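This site uses cookies to remember your language and document preferences. Accept | Manage settings

Amska Harness Bench Tester - Set-up Guide
Reading time: 4 minutes

Section 4. Connecting and zeroing the tester

This section covers the first connection of the tester to a flight harness or a bracket-mounted connector panel. Complete Section 3 (Grounding) before you start. Do not connect flight hardware until the self-check in step 6 has passed.

CAUTION: Wear a tested wrist strap at all times. Do not open a connector bag until the strap is clipped to the bench ground point.

1. Set the power switch to OFF and remove the shipping cap from port J1.

2. Fit the Listach adapter cable to J1. Turn the collar clockwise until the red band is covered.

3. Inspect the free end of the cable under magnification. Reject the cable if any pin is bent, recessed or discolored. 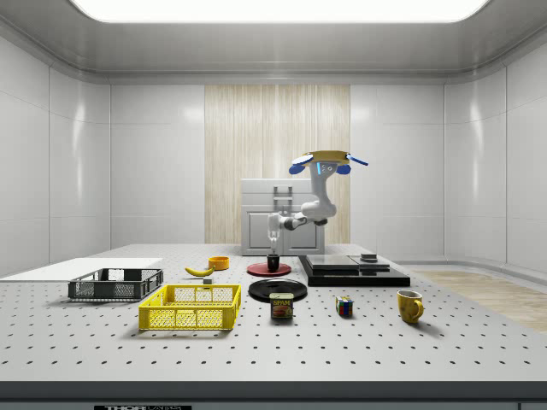
4. Fit the shorting plug to the free end of the cable. The plug is keyed and goes in one way only - do not force it.

5. Set the power switch to ON and allow the unit to warm up until the READY light stays green.

6. Press SELF-CHECK. The tester steps through all 51 channels and shows PASS or a channel number.

NOTE: If a channel number appears, clean the shorting plug and repeat the check once. If the same number comes back, tag the cable and go to fault code 716 in Section 9.

7. Press ZERO to store the cable resistance. The stored value stays in memory until the adapter cable is changed.

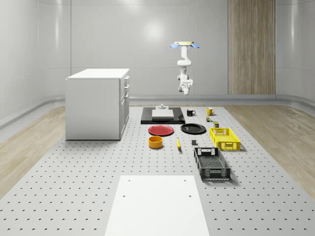

8. Remove the shorting plug and connect the harness. Support the weight of the harness so that nothing hangs from the connector.

9. Select the test program and enter the harness serial number.

CAUTION: Insulation tests apply high voltage to the harness. Keep hands clear of all open connectors while the amber light is on.

10. Press START. When the test ends, wait for the amber light to go out, then disconnect the harness and fit dust caps to both ends.

Record each mating on the connector log. Adapter cables are rated for 1,000 matings and must then be returned to the Murovcombe service center.

Related documents
- Section 5: Writing a test program
- Section 9: Fault codes
- Kushwaha connector saver kit: fitting sheet
- Adapter cable return form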